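Cookies help us remember you. [Accept] [Manage choices]

Wanted: people who lose things

14 comments | 61 shares

Do you own one glove? Have you ever reported a phone missing while talking on it? Moddale would like a word.

We are a small research outfit on the second floor of the old Drurenora building, and we are looking for 200 adults to take part in a diary study on how ordinary people misplace ordinary objects. Keys, mostly. We expect a great deal of keys.

The study is called Clirari. The name was picked in a meeting I missed, having gone to the wrong room.

What you would do

For 2 weeks you keep a small paper notebook (supplied) and write a line each time you can't find something. What it was, where you looked first, where it was in the end, and who you blamed. Entries take a minute or so. If you lose the notebook, call us and we will mail another. Please do not feel bad. In the pilot this happened so often that Stepan Tymoshchuk, who runs our mailroom, now has a drawer for it.

You also come in twice, once at the start and once at the end, for a sit-down interview with Dalia El Sherbiny. She will ask about your habits, your hallway table and whether you have "a place" for things. Most people say yes. She is very polite about what follows.

Who we want

Anyone 18 or over who lives within a bus ride of Massawe and can read their own handwriting a day later. Couples are welcome but must keep separate notebooks, for reasons the pilot made clear. Tidy people may apply. We need someone to compare the rest of you to. 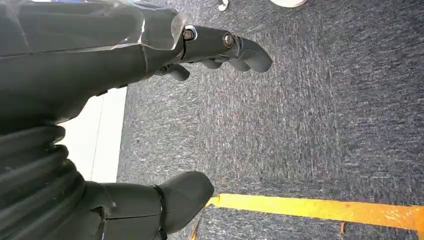
Dark gray hand, fingers curled, bolts on the back.

What you get

$800 on completion, paid by check after the second interview. Cash it promptly, before it goes wherever your passport went. Coffee is free and the parking is not.

How to apply

Call extension 1761 any Wednesday and ask for Dalia, or leave a message with your name and the last thing you lost. Interviews start in February. Bring photo ID - if you can't find it, bring the story and we'll rebook you.

Share this post | Save for later

Get new listings by email. Unsubscribe at any time.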